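Second week with the two arms

Jul 15, 2020

I promised to write more about our student project, so I will try to do it before I forget the details. Our team is called Welis, and this summer we prepare for the Provov challenge. The task is from the kitchen: the arms must handle ordinary things on a table, and some of them are soft or have a strange shape.

We started with the food set. I spent one long evening only on the approach, at what height the fingers should come and how wide they should be open. 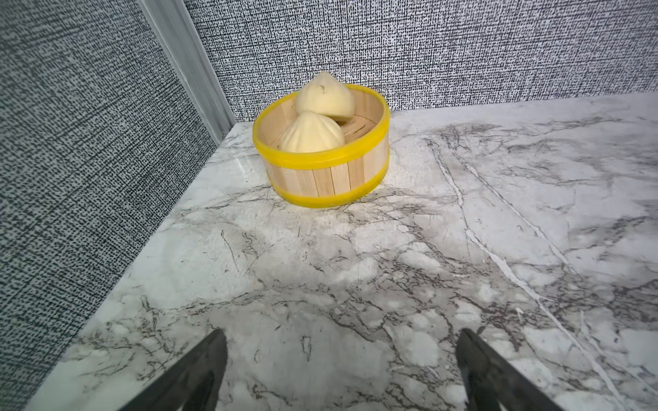 Two buns in the steamer basket, from the wrist camera.

The rules give us 600 seconds for one run. It sounds like a lot of time, but with two arms it goes very fast, and each arm must also wait for the other one. I wrote a small program for this waiting and named it Entili. It has 48 lines and I already want to write it again from the beginning. 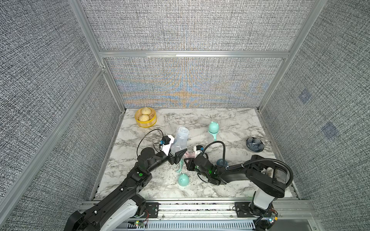
The baby bottle is my least favorite object. Clear plastic is difficult for our software, and when the bottle lies on its side, the depth values jump a lot. I like the teal parts much more, their color is easy to find. We have seven more practice evenings, and on the next one I want to try a slower closing speed.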